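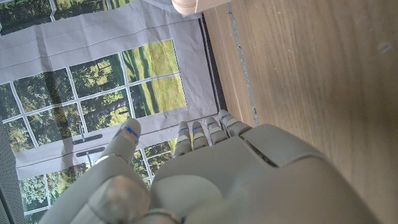

The window print, creases and all, with the blind partway down.

I promised back in November that I'd report on the fake window, and a surprising number of you have written in to ask (there are 3,400 of you on this list now, hello!), so let's do the fake window.

For the new people: the back room at Broder has no daylight. It used to be a stockroom and it still feels like one at four in the afternoon, and at nine in the morning, and at every other time. I spend a lot of my week in there and I'd gotten kind of gloomy about it. A real window was never going to happen. I looked at light boxes, which cost a fortune, and at a mural, which would have meant me painting it, and then Ridwan Menon sent me a link to a place called Stileck that sells printed backdrops for people who take pictures of cakes and candles. They had pages and pages of windows. I was gone for an entire evening.

I had it down to three. One was a round window with the sea in it, very pretty, but I couldn't make myself believe in it for a second. One was a city at night, and I wanted less darkness in my life. The one I bought is just an ordinary window with thin white bars between the panes and a whole lot of green outside, big leafy trees on one side and a bright lawn with shadows striped across it. And it has a roller blind! Pale gray, printed right there across the top like somebody only bothered to pull it partway. I think that blind is what sold me. All the fancy ones had curtains with tiebacks and I have never lived with a tieback.

Now the creases. It came folded, and folded is how it wants to stay. I ordered the 52 inch one and it arrived in an envelope I could have fit in my bag, so I guess that should have been a warning. I hung it up the same day anyway because I was impatient, and the trees had wrinkles running through them and so did the blind. On the blind I sort of like it. Blinds have lines in them! On the glass it's harder to ignore, especially with a lamp coming in from the side. Moving the lamp so it points more straight on made a bigger difference than anything else I've tried.

A few of you had tips when I grumbled about this last time. Rolling it around a cardboard tube for a week got the most votes. Somebody swears by a cool iron through a pillowcase, but please check what yours is made of and try a corner first, and don't blame me. I'm going with the tube after I finish this issue, so I'll let you know.

For hanging, I started with the clear sticky hooks and did not get on with them. Clips are better. I put mine on a length of dowel along the top and moved it four times before it was at a height where a window might really be. If you're doing this at home, go look at a real window first and measure from the floor to the sill. I went by eye, and for two days my view belonged to somebody a lot taller.

I also have opinions about wood next to it. Brown goes beautifully with all that green, and white just makes the print look more like a print. I'd love to find an old piece of trim from the salvage yard on Osman Street and run it down one side, and if anybody has a bit lying around in a garage, reply to this and I'll come get it.

Does it feel like a window? No, not if you stand there and stare at it. But I catch it out of the corner of my eye when I'm looking for the tape and for a moment it's a nice sunny day on somebody's lawn. It cost me 40 dollars and I'd do it again, though I'd pay extra for one shipped on a roll.

Ridwan wants the autumn version for October. I've told him we'll see how the tube goes.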